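Murnow Hall Tenants' Association
Minutes of the general meeting, January 14, 2022
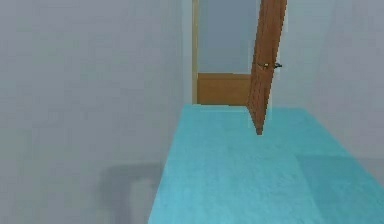 3 min read

Present: Julián Aranda (chair), the tenants of the second and third floors, two from the fourth, and a dog who was not on the list but stayed to the end. Apologies from the first floor, who have a baby.

1. Minutes of the last meeting
Approved after a correction. Mr. Aranda did not "storm out" in November. He left to move his car, and left briskly.

2. Laundry room
The second dryer is still out of order. Bendudstead, who manage the building, have written to say the part is on its way. They wrote the same thing in the fall, in what looks like the same letter. The third floor asked whether the part was coming on foot. The chair will call again and ask for a tracking number.

The sign-up sheet was discussed at length. It was agreed that writing "me" in a slot does not reserve it. Apartment numbers only, please, and in pen. Clothes left in a finished washer may be moved to the table after 30 minutes. A motion to change this to "moved gently" passed with one vote against, from the person it was about.

3. Hallway paint
Bendudstead intend to repaint the halls in March and would like our views on color. Views were given. The second floor wants something cheerful. The third floor has lived with something cheerful since the last repaint and wants beige. One tenant asked for "a warm white, but not a yellow one," and brought samples, which were passed around and found to be the same white.

No decision. The chair will tell Bendudstead that opinion is divided, which he expects they will take as permission to do what they like.

4. Heating
Radiators on the fourth floor bang at night. Barrios came to bleed them in December and the banging moved to the third floor. The fourth floor reports being very satisfied with Barrios. The third floor would like another visit. Chair to arrange.

5. Package shelf
The Triltum locker system was raised again. The quote is $466 to install and $83 a month after that. The present system is a shelf, and costs nothing, except to the tenant who lost a pair of boots from it. After discussion it was agreed to keep the shelf and ask people to pick up their things the same day. The boots tenant wished it noted that he abstained, loudly.

6. Money
The balance stands at $100 even. This pleased everyone until it was pointed out that the coffee for tonight had not been paid for.

7. Other business
- Bicycles are still being chained to the stair rail. The owner of the green one knows who they are, and was sitting in the second row.
- Recycling: pizza boxes go in flat. They do not flatten themselves.
- A request for a quieter front door was sent on to Bendudstead, along with last year's request for a front door that closes.

8. Next meeting
In March, once the paint is up, so that we can complain about it in person. The second floor will bring chairs. The third floor will bring better coffee.

Meeting closed at 8:50, then reopened for a question about the dryer, then closed.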